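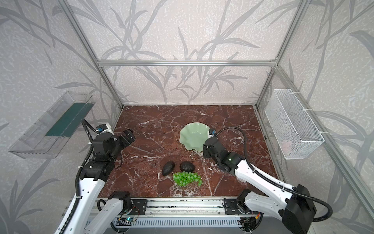
Storing avocados and grapes in one bowl

Forum: Kitchen and Table > Fruit and Vegetables
Replies: 6

Stotero
Posted August 31, 2019

Members are asked for their views on the following. I intend to keep two avocados and a bunch of grapes in a single ceramic bowl on the counter. The bowl is pale green with a wavy rim, rather like a lotus leaf, and the counter is dark red marble with white veins. My question concerns the order in which the fruit should go in, and whether the grapes should be there at all.

Pollock
Senior member, 124 posts

I would advise against it. Grapes belong in the refrigerator, unwashed, in a bag or box that allows some air. Avocados should stay out until they yield to gentle pressure near the stalk. The two have different requirements and a shared bowl serves neither.

Binudetti
Member, 61 posts

I must respectfully disagree with Pollock. A household that eats its grapes within a day or so loses very little by having them on display, and fruit that is seen is fruit that is eaten. I would place the avocados first and lay the bunch over them. Any berries that have come away from the stem should be collected and eaten first.

Pollock
Senior member, 124 posts

The weight of the grapes is not my concern. Ripening avocados give off a gas which hastens the ageing of other fruit nearby. I accept that grapes are less affected than many, but a warm kitchen will soften them in any case. The bag in the refrigerator remains my recommendation.

Heretti
Member

May I ask whether the bowl has been measured? Bowls with a scalloped rim often hold less than one expects. With the avocados side by side at the bottom, a spreading bunch may hang over the edge. I would cut it into smaller clusters with scissors and bring them out as required.

Stotero

I am grateful for the replies. I have not measured the bowl. Cutting the bunch seems sensible, although my mother would have considered it bad manners before guests had arrived.

Fergus Jardine
Moderator

Members are reminded that questions of table manners should be raised in the Hospitality section. On the matter of storage, both positions are acceptable. The February thread on refrigerating grapes remains open and Pollock may wish to repeat the advice there. With regard to marble, I would add that cut fruit should be kept off it, as acidic juice can mark a polished surface. Whole fruit may be set down on it without difficulty.

Binudetti
Member, 61 posts

Noted with thanks. I maintain my view about the grapes.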